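Technology, Work and Society
Unit 4 handout: Who owns a skill? Craft knowledge and the shop floor

Instructor: Sidra Rizvi
Discussion sections: Junaid Durrani

Read this before the seminar and bring it with you. The long reading is chapter 7 of the course pack. The short reading is the extract on the Grendunell pottery strike.

1. The question for this unit

Last unit dealt with wages and prices. This one deals with knowledge. When a worker knows how to do something that the employer can't write down, the worker has some bargaining power. Much of the history of management can be read as an attempt to get that knowledge out of the worker's hands and onto paper, and later into machines.

2. Terms

Tacit knowledge: what a person can do but can't fully explain. Riding a bicycle is the usual case.

Codified knowledge: what has been put into instructions, drawings, tables or code.

Deskilling: breaking a skilled job into smaller tasks that need less training. It is a claim about jobs. The people who hold them may keep their skills for years afterward with no chance to use them.

Reskilling: new skilled work that appears around a new machine, such as setup, repair and inspection. It often goes to different people, in a different town, at a different age.

3. The Gondal glove shops

Our main case is the glove trade in Gondal. Before the change, a cutter served an apprenticeship of seven years and was paid by the dozen. Cutters judged by feel how far a skin would stretch, and they set their own pace. The owners of the largest shop, Senemus, brought in steel dies and a printed rate book. Within 10 years more than 200 cutters had left the trade, and most of the new hands were trained in two weeks.

Note what the dies did and did not do. They fixed the shape of the glove. They did not sort the skins, and Senemus kept a small group of older cutters for sorting at the old rate. The rate book has no entry for this work. Keep that in mind when you read the foremen's letters, which complain about the sorters on nearly every page.

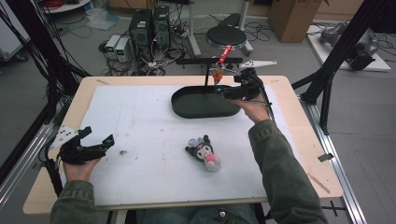 Time study came to Gondal a generation later, and the cutters fought it harder than they had fought the dies. A man with a watch stood behind the bench and wrote down each motion. The workers' objection was that the record left the shop and they had no say in how it was used. In the Gondal case the tool stayed the same, and the change was in who kept the notes.

4. Points of disagreement

The deskilling argument says employers choose machines partly for control, even when the savings are small. Critics answer that it picks its cases from trades in decline and leaves out trades that grew. Zendstead, in the next valley, had the same dies and kept its apprenticeships. Durrani will go over the wage tables for both towns in section. Look at the 2 columns for women's rates, which the older literature skips.

5. Questions to prepare

Why did Senemus keep the sorters?

Was the rate book a technology? Give a reason either way.

What would count as evidence that a job has been deskilled, apart from lower pay?

Could the Zendstead cutters have been protected by something other than their apprenticeships? Check the map in the course pack.

6. Written work

One page on any question above, typed, due at the start of the February seminar. Cite the page of the course pack. Late papers go to Durrani's mailbox.

Next unit: the telephone exchange and the typing pool.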